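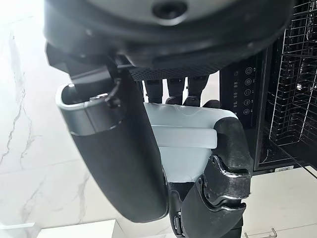 Dried lavender, cedar shavings and citrus peel give up their scent through whatever they are kept in, and the container was the part of the household trial that participants asked about most. We compared two: a sewn cotton sachet supplied by Jelo and a lidded tin with a perforated top supplied by Jerkico. Both are sold for closets and drawers. The perforations on the tin are small and closely set, and several participants at first took the lid for solid. A grille can have that effect at a distance; the black curved band in Figure 3 carries a fine dotted mesh of the general sort we mean, though the tin lid is flat. The sachet has no visible openings at all, and its scent passes through the weave. We therefore treated the two containers as different in kind and did not try to place them on a single scale of openness.

4.1 Households and storage spaces

The trial ran in the towns of Vastmont and Kramer through one heating season. Of the households that answered the recruitment notice, 248 met the conditions, which were that at least one closet or dresser drawer was in regular use for clothing or linens, that no one in the home had a known sensitivity to fragrance, and that no commercial air freshener would be used in the same room until April. Homes with forced-air heating and homes with baseboard heating were both accepted. We recorded the type because warm, dry air was expected to shorten the useful life of the peel in particular.

Each household chose its own storage space. We had considered assigning closets to half the sample and drawers to the other half, but the pilot made it plain that people will move a sachet to where they want it whatever the instruction sheet says. Allowing the choice meant that the groups were uneven. In the end 104 households used a closet and the remainder used a drawer. Closets ranged from shallow linen cupboards to walk-in spaces with a door left open most of the day, and the results for closets should be read with that range in mind.

Participants noted the door or drawer habit in their own words. Common entries were "shut unless I'm dressing," "kids leave it open," and "sticks, so never quite closed." These notes were later sorted into mostly closed, mostly open and mixed. Where an entry could be read two ways it was placed in the mixed group.

4.2 Botanical mixtures

The filling was the same in both containers. It consisted of dried lavender buds, red cedar shavings and dried orange peel cut into short strips, combined by weight with lavender as the largest share and peel as the smallest. No essential oil was added. Most instructions for home sachets call for a few drops of oil, and we expect that oil would have masked the differences we were looking for, at least through the first month.

Lavender was bought already dried from a single grower and kept in sealed jars away from light until it was packed. Cedar came as coarse shavings and was sifted to remove dust, which otherwise works its way through cotton and leaves a faint rusty mark on pale fabric. The peel was prepared in our own kitchen facility. Oranges were peeled with a vegetable peeler, leaving as much pith behind as possible, and the strips were dried on racks in a low oven with the door propped open. Strips that still bent without snapping went back in. Peel packed too early is the usual cause of a musty sachet, and one pilot batch was thrown out on that account.

All containers were filled to the same weight. The sachets were closed with a drawstring and a second knot, and the tins were closed by pressing the lid down by hand. Participants were asked not to open either. They were told that they could squeeze the sachet or shake the tin once a week, on any day they liked, and to mark the log when they had done so. Handling of this kind breaks the buds a little and exposes fresh surface.

4.3 Scent ratings

Participants rated scent strength once a week on opening the closet or drawer, before taking anything out. The scale had five points, from "no scent" to "too strong." A separate question asked whether they liked the scent that week. The two were kept apart on the form after pilot participants treated a strong rating as a good one.

One person in each household did the rating throughout. Where that person had a cold, the week was left blank. Blank weeks were not filled in from neighbouring weeks. A log was included in the analysis if it had ratings for at least three weeks in every month of the trial, and nearly 200 logs met this rule. Most of those excluded came from households that travelled over the winter holidays and missed consecutive weeks. A few were set aside because a scented laundry product had been introduced partway through, and in one case a cat had taken the sachet.

We did not measure the air directly. Instrument readings would have been useful for the peel, whose sharp top note fades quickly and is easily confused with the greener side of lavender by an untrained rater. However, the question we set out to answer concerned what people notice when they open a drawer of sweaters, and a rating by the person who owns the sweaters is a reasonable way of getting at it.

4.4 Results by container

In drawers the sachet was rated stronger than the tin in the first weeks, and the two drew level by midwinter. The tin then held its rating for longer. Toward the end of the trial many sachet users in this group reported no scent until they squeezed the bag, after which it returned for part of the day. Tin users reported a similar but weaker effect from shaking.

In closets the pattern was harder to see. Households with mostly closed doors gave ratings close to those for drawers. Households with mostly open doors rated both containers low from the start, and the written comments suggest that some stopped noticing the scent altogether. One participant with a walk-in closet moved the tin from the upper shelf to the floor beside the shoes and recorded a stronger scent for the rest of the season. We have left that log in the analysis, coded as moved.

Heating type made less difference than expected. Homes with forced air showed an earlier decline, but only in closets with a vent inside or directly outside the door. The baseboard homes were more varied, and a few placed the container above the heater against our advice. Those containers were rated strong for a short time and weak afterward.

Liking did not follow strength closely. Ratings of "too strong" were rare after the first month and came mainly from people using small drawers for undergarments or baby clothes. Cedar was the part of the mixture most often named in complaints. Several people wrote that it reminded them of a hamster cage, and others wrote that it was the only part they could pick out by the end and that they were glad of it.

4.5 Practical points for home use

Three matters came up often enough in the logs to be set down here, although the trial was not designed to test them.

The first is staining. Cotton sachets laid directly on white linens left a slight yellow tint in a small number of homes, always on the side where the peel had settled. Hanging the sachet from a rod or tucking it in a corner avoided this. The tins left no marks on fabric, but they slid about in shallow drawers, and users who lined the drawer with paper or felt had fewer complaints.

The second is refilling. Both containers can be emptied and used again. The cotton kept a trace of the old scent after washing in cool water, which matters only if the new mixture is quite different. The lid of the tin should be brushed from the inside before refilling, as lavender dust collects in the openings. An old toothbrush does the job. Spent filling can go in the compost or the green bin where the municipality accepts it.

The third is placement with respect to wool. Many participants assumed that the mixture would keep moths out. We collected no data on moths and make no claim about them. Woollens put away for the summer should be cleaned first and stored in something that closes tightly, whether or not a sachet goes in with them.

Participants kept their containers when the trial ended. Those who asked for the recipe were sent the filling weights and the drying notes from section 4.2, along with the advice to test the peel by snapping a strip once it has cooled.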